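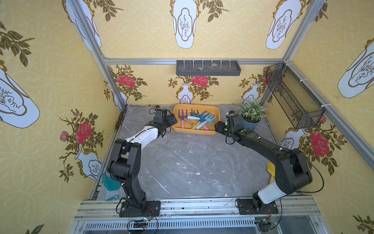
Page last changed: 22nd September

Looking After Phones, Tablets and Watches at Home
Velstead Household Advice Service

Most households now own several small devices that are charged every night and handled all day. The following guidance covers their everyday care. It applies to all common makes and does not replace the maker's own instructions.

Cleaning screens and cases
Switch the device off and unplug it before cleaning. Use a soft, lint-free cloth, slightly damp with plain water, and wipe in one direction. Paper towels can leave fine scratches and should be avoided. Window cleaner, bleach and scouring powder must not be used on any screen. Remove the protective case once a month and wash silicone cases in warm water with a drop of dish soap. The case should be completely dry before it goes back on.

Charging ports
A cable that no longer clicks into place is often held out by pocket lint. With the device switched off, loosen the lint with a dry wooden toothpick, working gently along the sides of the port. Do not use pins, needles or paper clips. If the cable is still loose afterward, try a second cable before paying for a repair.

Watch bands
Fabric bands may be washed by hand and laid flat to dry. Leather bands should be wiped with a dry cloth and kept away from soap. Metal bands can be brushed with a soft toothbrush – one kept for this purpose only – and rinsed if the maker allows it.

Charging places
Choose a hard, level surface away from curtains and bedding. Devices should not be charged under a pillow or on a sunny windowsill. A simple letter rack holds three or four tablets upright and lets air pass between them. Label both ends of each cable with masking tape. Cables should be wound in wide loops and held with a fabric tie; tight bends near the plug are the usual cause of failure.

Storing a device that is not in use
Charge the battery to half, switch the device off and keep it in a dry drawer. Check it every few months and charge it to half again if needed. A device with a swollen battery or a lifting screen must not be charged. Place it away from anything that burns and contact a repair shop or the local waste service for instructions.

Keeping records
Write the serial number and date of purchase of each device on a card and file it with the receipt. Readers replacing a device before the holidays should copy their photographs to a second place and confirm that they open before erasing the old one.

The section on watch bands was revised in June by Gemechu Gebru. Printed copies of this page are available from the Velstead office on request.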